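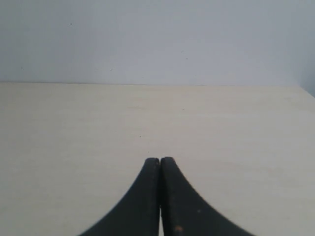

Ticket 3886: gripper won't close fully before the open day

Status: Closed
Site: Plerkport, demo room
Opened by: Ha-rang Shin
Opened: 2023-10-01

What's going on

Hello all, me again! We've got the Flotcombe lot coming for the open day and the small arm has started being fussy. I tell it to close and it gets so far, then the control screen says "target not reached" and the whole demo stops and sulks. It's the block-passing demo, the one where visitors hand it something and it puts it down on the table for them, so a stop halfway through is a bit awkward with a room full of people watching.

The wrist camera view is at the top of the ticket. Fingers closed as far as they'd go, nothing in them, and there's still a thin strip of table showing between them, wider lower down than at the tips. The right tip is a hair higher than the left as well, if you squint. There's a little orange-brown mark low on the right finger too. No idea if that matters but I'm mentioning it before someone asks me.

Tried so far

Turned it off and on (of course). Same message.

Ran the homing routine from the Drorkari menu 2 times. The first go it closed and I got very excited, then it failed on the next cycle.

Wiped both fingers with a dry cloth. The orange-brown mark didn't budge. No change to the fault.

Swapped the cable at the wrist for the spare in the drawer. No change, so I've put the old one back and the spare is still a spare.

Reply from Huang support

Hi Ha-rang, thanks for the picture, very handy. The gap by itself wouldn't worry us, those fingers have a bit of give and rarely meet all the way down. Could you look at the closing target in the demo file and tell us what it's set to? Also check the finger screws while you're there. Please leave the mark alone for now, no solvents.

Update from me

Right, so the screws were fine, all snug. The closing target was set to 0, and the tolerance next to it was 0 as well! I had a dig through the old copies and the one from the March visit has a tolerance of 9, so somebody (very possibly me) saved over it while tidying up. I've put the 9 back and left everything else as it was.

Ran it empty for 400 cycles over lunch with the door propped open so I could hear if it stopped. It didn't. Then I did a proper run-through with the foam blocks and it behaved itself the whole way, even when I handed it one at a daft angle.

After the visit

All went well, the Flotcombe group stayed almost an hour longer than planned and a couple of them want the demo file, so I'll send the fixed copy and not the broken one. The mark on the finger is still there. Huang say to bring it up at the next service, so I've put it on that list. Happy for this one to be closed, thank you!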